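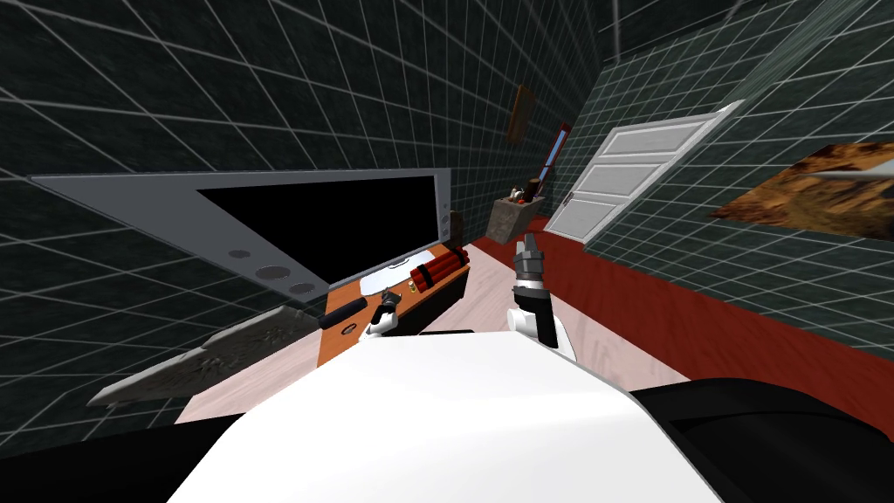
Left gripper over the shelf, black rod beside it, in the simulated room.

Teleop demos in sim: my hands drift and the policy learns the drift

Posted 2026-06-04 in Teaching by Demonstration

Hi all, and thank you in advance for reading, I know I go on a bit. I've been teaching a simulated two-armed robot to pick things up off a shelf by driving it with a pair of hand controllers. The task is the black rod at the front left end of the shelf. Left arm comes in, closes on the rod, lifts, done. I have 204 demos recorded and I was so pleased with myself!

The trouble is that the trained policy does exactly what I do when I'm tired. It comes up to the shelf nicely, then hovers over the front edge and just hangs there, sometimes for the rest of the episode. I went back and watched my own recordings and, well, I hover too. I stop to line up the fingers, I think about it, I wiggle. The right arm is also a nuisance. I'm not using it for this task, so it ends up wherever my right hand happens to be, often pointing off toward the door.

Should I throw the whole set out and start over, or can it be saved? I'm using the Murklow recorder with the default settings, if that matters.

duvevstead_dana

Oh, I feel for you, I did the very same thing last December with a drawer task. Please don't throw them out yet! The hover is a pause problem, and pauses are easy to find. Go through each demo and cut the stretches where neither arm moves and the gripper doesn't change. Keep a few frames on either side so the motion doesn't jump. I had 650 demos and lost a good chunk of the total length, and the policy stopped dithering after one retrain.

For the right arm, pick a parking pose and freeze it there. In Murklow you can lock one side before you hit record — it's under the controller mapping page, not the recording page, which took me far too long to find. For the demos you already have, I'd leave the right arm's actions out of the training targets and hold it at the parking pose when you run the policy. Do check whether the policy sees the right arm in the camera view, though. If it was somewhere different in every demo and now it's always parked, you may want to record 40 fresh ones with the lock on and mix them in.

And rest your hands! I do 19 demos and then go make tea. My last few before a break are always the sloppy ones.

grgic_fan

just slow down the controller scaling, worked for me

Grurnuvcombe Tinkerer

Agree with the trimming, with one small caution. If you cut every still moment you can also cut the bit where the fingers are settling on the rod before the lift, and then the policy starts lifting too early. I leave everything alone from the first close command until the rod is clear of the shelf, and only trim the approach.

I'd also try starting the left arm from a few different places. If every demo comes in along the same path, the policy has no idea what to do when it arrives a little to one side, and hovering can come from that as well. You don't need wild starting poses, a hand's width either way is plenty to begin with. Let us know how the retrain goes, I'm curious whether the trimming alone does it.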